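Filed under: Local Voices / Family & Home

Morag MacKinnon has run the lunch table at the Coltside playgroup for five years, and before that she cooked for a nursing home in Daratby. She says the two jobs have more in common than people expect.

"You're feeding people who can't always tell you what's wrong," she said. "They push the plate away, and you have to work out why."

We talked in the playgroup kitchen a little after two, while the dishwasher ran. February is her slow month. Half the families are down with colds and she cooks for smaller numbers, which gives her time to redo the menus.

Her rule is that nothing new goes out alone. If she wants the children to try lentils, the lentils go next to bread and cheese. She doesn't ask anyone to take a bite. She puts the same food out again the next week, and the week after that.

"Four times before I even think about whether they like it," she said. "Parents give up after one. I understand it. You've cooked the thing and it's on the floor."

She is less patient with the advice parents get online. She mentioned sticker charts, hiding spinach in brownies, and cutting sandwiches into stars. She tried most of it with her own son, who lived on plain noodles until he was in first grade.

"I spent a whole winter cutting things into shapes," she said. "He ate the same amount he'd have eaten anyway. I was just tired."
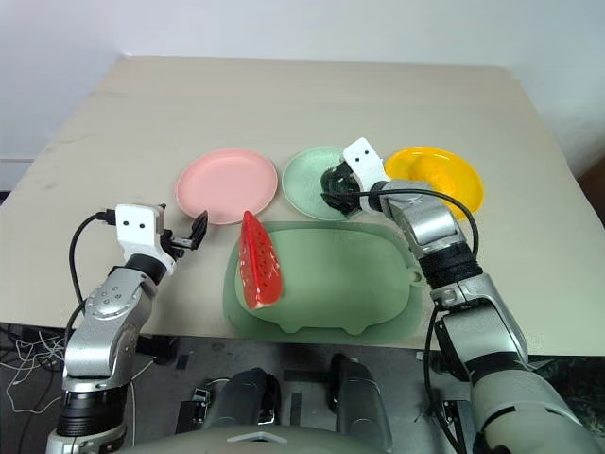 Petkov wrote to the playgroup to say that the no-pressure approach had been hard going at home, and that a child who is never asked to try something will happily eat crackers until bedtime. MacKinnon keeps the letter in a drawer and thinks it makes a fair point.

"Crackers aren't on my table, so I don't have that fight," she said. "At home they're in the cupboard and the kid knows which cupboard. My answer would be to put them out with the meal, a few, and that's the crackers for tonight."

The kitchen budget is tight. Last term she had $979 for everything except milk, which comes separately from the Trorkham dairy. She buys carrots and oats in bulk and makes soup out of whatever is left at the end of the week. Fruit is the expensive part, and she won't cut it.

I asked what she would cook if money didn't matter.

"Fish," she said. "Proper fish, not sticks. They'd hate it the first month."

She is putting barley on the new menu, beside the bread.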